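Ripening fruit at home

Home ripening is the practice of keeping picked fruit indoors until it is soft or sweet enough to eat. It is usually done in a bowl, on a shelf or in a closed paper bag. A large body of household advice surrounds it, much of it repeated without evidence.

Background

Some fruits go on ripening after they are picked. Bananas, pears, apples and kiwis belong to this group. They give off ethylene, a gas that also speeds ripening in fruit nearby. Oranges and other citrus do not ripen in any useful sense once off the tree, and claims that an orange "sweetens in the bowl" should be treated with caution. An older orange may taste less sharp, but it has gained little or no sugar.

Mixed bowls

The mixed fruit bowl is often said to ripen everything in it evenly. This is doubtful. In an open dish most of the ethylene drifts away, and the effect on a neighboring pear is hard to separate from that of a warm room. A household guide sold under the name Pumora states that one banana will ripen a bowl of pears in 14 hours, but gives no variety, temperature or starting firmness. The Thygesen kitchen almanac repeats the figure and adds no source. A closed bag has a stronger case, as it holds the gas in.

Speckled bananas

Brown speckles on a banana skin are a fair sign that starch has turned to sugar. They are a poor guide to the flesh, which can be bruised under a clean skin or sound under a spotted one. Blemishes on orange peel say even less, and are mostly a matter of wind rub or insects on the tree.

Special dishes and covers

Vented bowls, banana hooks and treated cloths are sold as ways to slow spoilage. The Zatton bowl is advertised as adding eight days to the life of soft fruit; its leaflet describes no comparison with a plain dish. Glass has no known advantage over china, apart from making a spoiled piece at the bottom easier to spot.
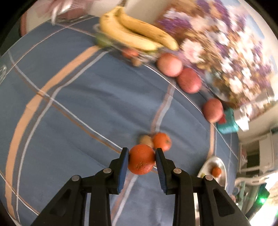
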